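February, Rotska trial, second stretch of notes

Picking up where I left off before lunch. The install finally went through (it wanted an older graphics driver, which the Larkcombe quick start mentions in a footnote, thanks for that), and the office pack loads without complaint now. I've got the two-arm robot in it, teleop on, and I've been grabbing at things for a good part of the afternoon like a kid at an arcade machine.

For anybody reading this cold: Larkcombe wants us to take the full Rotska bundle, meaning the simulator, the scene packs, the teleop layer and a year of support. We're on a trial seat until the end of the month. The other quote in the folder is Aletti, cheaper, but you build your own scenes and I know exactly who'd end up building them. It's me. So keep that bias in mind.

First thing I wanted to know was how the wrist view feels, given that most of what we'd be recording is from there. Verdict so far: usable, pretty dark! With the default lighting the inner faces of the fingers come out nice and pale and everything behind them goes to mud. I can judge the gap between the fingers fine. What I can't judge is how far I am from whatever is behind it, and I kept creeping forward and then backing off again. There's supposed to be an exposure setting per camera. I found the slider, moved it all the way up, and saw no change at all. Either it needs a scene reload or it isn't wired to anything in the trial build.

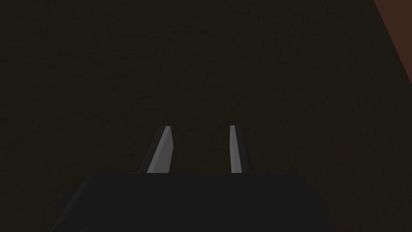
The finger model itself I like. Plain shape, no texture to speak of, and the contact is calm. In our old setup the fingers would buzz against anything stiff, and you'd get these awful jittery logs where half the motion was the solver arguing with itself. Here I closed on a block, held it, let go, did that 10 times and never got a twitch. Left the physics step at the default for all of it. I want to try it with the heavier payload before I get too excited, but I'm a little excited.

Teleop lag is fine on the wired connection. On wifi it's bad enough that I gave up after 2 attempts and went to find a cable. If we buy, we budget for a switch on that bench, and somebody should write that down somewhere better than here.

Then the handle task, which is the one we care about. Left arm goes to the long gray bar on the tall panel, right arm stays up out of the way. Getting the left gripper to the bar took me a while because the controller puts a soft limit on the shoulder that isn't in the docs, so you push and push and the arm politely stops. You have to bring the base in closer and start over. Once I'd worked that out it was easy enough to repeat. Also (note to self) park the right arm BEFORE driving the base, there's a dark wall on that side and I don't want to find out what the collision handling does at speed.

The office pack is decent to work in, by the way. White desk, little potted plant, red floor, a picture on the wall. It's enough variety that a policy can't just memorize one blank room, and I didn't have to model any of it. I'd want the floor color randomized though. Randomization is listed as a feature, but in the trial it's grayed out, so I sent the question off along with the soft limit one. Ticket 3064, if anybody needs to chase it.

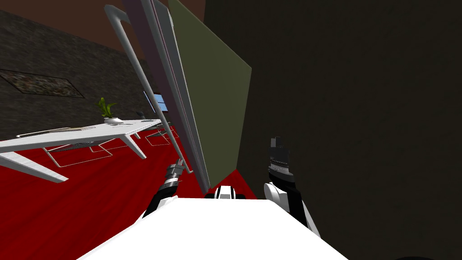
Larkcombe came back quicker than I expected, under that same ticket number: the shoulder limit is deliberate and lives in the robot profile, not in the controller settings, so we can edit it in a text file and reload. Randomization of floors, walls and lights is in the full seat only, they won't open it up for a trial, but they'll run a batch on their side with our settings and send us the recordings. They'd like the settings in writing. On the exposure slider they asked what build we have.

OK, so that's better than a no. I edited the profile and the arm does reach further now, though I only widened the limit a little and didn't touch the right side. Changed file is in the shared folder with the original next to it.

Still on my list:

- exposure slider after a full scene reload, then send them the build number
- export to our log format. The converter is the Tiedemann one, and I have no idea if it takes two grippers in one file
- memory. It sits at nearly 16 GB with the office loaded and nothing else running, so the older laptops are out
- ask Aletti whether they'd sell us scenes separately

Teleop cable is in the top drawer, please put it back there. I've left the trial seat logged in on the bench machine and the robot parked by the desk.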